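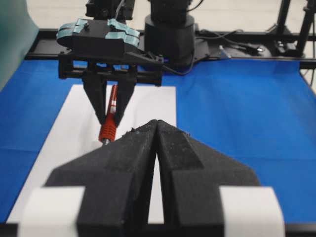

Red gel pen skips on smooth white paper, any way to stop it?

Posted by Oliwia Jasińska in Stationery and Desk, Irkgate Community Help
June 11, 2026

I do a lot of marking and proofreading at home and have gone back to a red pen with a ribbed rubber grip and a fine metal tip. It is comfortable to hold, but on plain white printer paper the line keeps breaking up. The first stroke is usually fine, then I get a pale patch, then it comes back. If I hold the pen nearly upright it seems a bit better, but I can't write a whole page like that.

I have had the pen since March. The refill is well over half full. The paper is Waltlow, the cheap smooth one, sold in packs of 200 sheets. I have tried scribbling on the back of an envelope, which gets it going for a line or two.

Is it the pen, the paper or the way I'm holding it? I would like to keep the barrel if I can, as the grip suits my hand.

2 replies

Idrisa Bakilana
Member, 400 posts

Most likely a bit of everything, but start with the tip. Fine metal tips have a tiny ball in the end and they pick up paper dust and grease from your hand. Wipe the tip with a damp tissue, then a dry one, and draw slow loops on rough scrap paper until the colour is even. Don't press hard. Pressing can damage the seat the ball sits in, and then it will skip for good.

Next, rest a clean sheet under your writing hand. If the skipping is worse towards the bottom of the page, that is normally where your hand has been leaning, and gel ink won't take to a greasy patch.

On the angle: a fine tip writes best fairly steep. You don't need it bolt upright, but if you hold it low the metal edge round the ball starts to drag on the paper. Try gripping a little further down the rubber section, which brings the pen up without you having to think about it.

If none of that works, change the refill and keep the barrel. Unscrew it and measure the old refill from end to end before you buy, as they are not all the same length. I use Sivex ones and trim the plastic end by 3 mm to fit. Check yours before cutting anything, you can't put it back.

Store it tip down in a pot with the cap on. If it's a click pen, make sure the tip is in.

nambiar_desk
New member

had the same with that paper. swapped to the thicker Nambiar stuff and it stopped. costs more though

Oliwia Jasińska
(original poster)

Thanks both. Cleaned the tip and put a sheet under my hand, and got through two pages this evening with only one gap. I'll measure the refill at the weekend and order a spare. Might use up the Waltlow for shopping lists.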